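Work and Automation, Week 6 handout
What happens to the people on the line

Okay, so last time we got stuck on definitions and ran out of room for the case, and I promised you I'd write it up so we could start from it on Monday. Read it before class, please. Bring the Hepburn chapter too, even if you hated it (several of you hated it, I read the response papers).

The case is Grarnar, the contract kitchen I spent a good part of last year visiting. They make fruit plates, boxed lunches and breakfast trays for hospitals and a few office buildings. When I first went in they had 156 people over two shifts and were sending out 3,000 trays on a normal day. Plating was done by hand, all of it, at long tables, and it was the job new hires got first.

A word on that, since the reading skips over it. Plating looked like the bottom rung, and on paper it paid like the bottom rung. But it was also where you learned the place. You learned which diet codes mattered, who to ask when the melon came in hard, how to tell the supervisor something was off without making an enemy. Renata Lis started on plating and now runs the whole early shift. She told me she could still name everyone who stood at her table that first winter, and then she did, which took a while!

So when management brought in Potalari to set up a trial with robot arms, the question on the floor was a bit different from the one in the newspaper version of this story. People did worry about layoffs, of course they did. What they asked me about more, though, was where the new people would go to learn. I want you to hang on to that, because it's the thread for the whole unit.

Three terms for your notes before we go further.

Task displacement: a machine takes over one piece of a job. The job itself may survive, shrink, or get glued onto another one.

Residual work: whatever is left for people once the machine has its piece. Hepburn says this is nearly always undercounted, and I agree with her. At Grarnar it meant loading, wiping down, checking, restarting, and fixing plates that weren't right.

Entry path: the set of jobs through which somebody gets in and moves up. Close one and you may not notice for years.

Now, the trial. Two stations, one product family (fruit), and for the first stretch the arms only handled setups that a person had laid out beforehand. Senga MacAulay did most of that laying out. She'd been on plating for eleven years and her new title was "cell attendant," a phrase she could not say with a straight face. Her pay went up a little. Her break times got worse, as the station had its own schedule and somebody had to be near it.

What she noticed, and what I would have missed completely, was how much talking had gone. At the old tables you stood across from someone. At the station you stood next to equipment and looked at fruit.
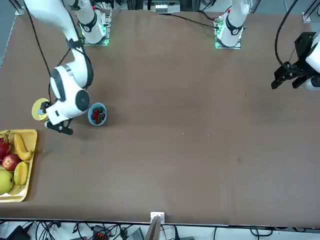 She also got very good, very fast, at knowing which pieces would give trouble. Potalari's engineers started calling her over before they changed anything – first as a courtesy and later because they needed her. Was she paid for that? No. Was it in the job description? Also no. Write those two answers in the margin, we'll be using them.

Fredy Cárdenas, the union rep, tried to get this kind of advising written into the agreement as a separate grade. He got part of it. Attendants now have two paid hours a week for what the contract calls "process input," and new hires rotate through the stations alongside an experienced person. Prasanna Munasinghe, who ran operations, told me the rotation costs money and she'd sign it again. I believe her, but do remember I heard that in her office and not on the floor.

For Monday, write a page (400 words, and I do mean 400) on one of these:

Was Senga's job upgraded? Pick a meaning of "upgraded" and stick with it.

What would Hepburn say about the two paid hours? Would she be right?

Think of a first job you or somebody in your family had. What did it teach that wasn't in the description, and what would a machine in the middle of it have changed?

If you choose the last one, keep it specific. I want the tools and the hours and who you ate lunch with.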